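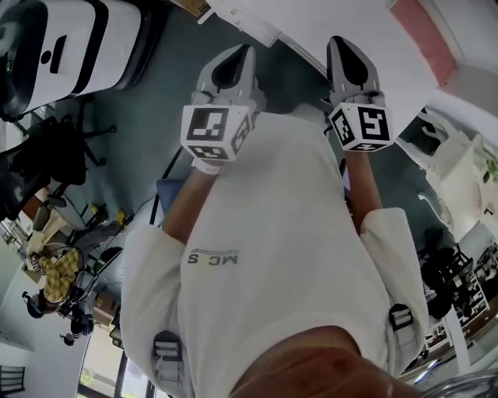 White short-sleeved shirt, small grey MCS on the chest

Stiltden Household Forum > Laundry > White T-shirts going grey, what am I doing wrong?

gulizar_u
Posts: 342
Joined: December 2023

Right, I give in. I've got a drawer full of white T-shirts, some plain and some with a bit of print on the front, and every one of them has gone that sad dishwater colour. The print's fine, it's the cotton round it that looks tired. I wash at 30 with ordinary liquid, half a capful, whites mixed in with very pale stuff (there's a mint green pillowcase that sneaks in, I admit it). Machine is a Trirkier, getting on a bit. I've tried vinegar in the drawer and all I got was a kitchen that smelled like a chip shop. What do you all do?

Zamfira C.
Posts: 2,202

Powder, not liquid! Liquid has no bleach in it, most powders do. I switched in April and wouldn't go back. And put the print on the inside, always turn them inside out, then you can go up to 40 without the letters cracking. I'd throw the pillowcase out of the club as well, mint green is still green.

bereket_w

Agree on powder but half a capful is your real problem I think. We've got very hard water where I am and if I skimp on the dose everything comes out grey and a bit stiff, towels especially. Look on the back of the packet, there's usually a table for soft, medium and hard. My wife thinks I'm mad for reading it.

Also when did you last run the machine empty on hot?

gulizar_u

Er. Never? Is that a thing people do?

bereket_w

Yes!! 90 degrees, nothing in it, scoop of powder. Pull the drawer out too and have a look up inside the hole with a torch. Sit down first.

Kassa

Going to disagree with everybody here. I've used liquid for years and my whites are perfectly white. What matters is not cramming the drum. If you can't get your hand in on top of the clothes then nothing is rinsing properly and all the muck just goes round again. People buy a tub of Drulov and think it'll fix a machine stuffed to the door. It won't.

Zamfira C.

I like Drulov, thank you very much. Soaked my son's school shirts in it overnight and the collars came up lovely. You might just have soft water, Kassa, some of us are not so lucky.

Kassa

Could be. I still say an overnight soak is a faff for a T-shirt.

mebrat_t

Can I put in a word for the washing line? Even in winter. I hang mine out whenever it's dry, sun or no sun, and they come in looking far better than anything off the radiator. I do a longer soak for anything with underarm marks, soda crystals in a bucket, warm water, then straight in the wash without wringing it out first. 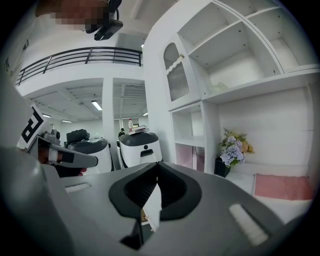
The other thing is spin speed. I take mine down to 600 for anything printed because on full whack the creases set right across the letters, and then you're ironing round them like an idiot. Takes longer to dry but I'd sooner that. And never iron straight on the print, put a tea towel over it. I learned that one on a shirt I loved.

gulizar_u

OK so I did the drawer. I did not sit down first and I should have. There was a sort of black jelly up there. Hot wash is on now, powder's on the shopping list and the pillowcase has been moved to darks.

Shaimaa Ch

Don't put it in darks, it'll come out khaki!

Zamfira C.

She's right. Do 2 hot empty ones by the way if it was that bad, and leave the door open after.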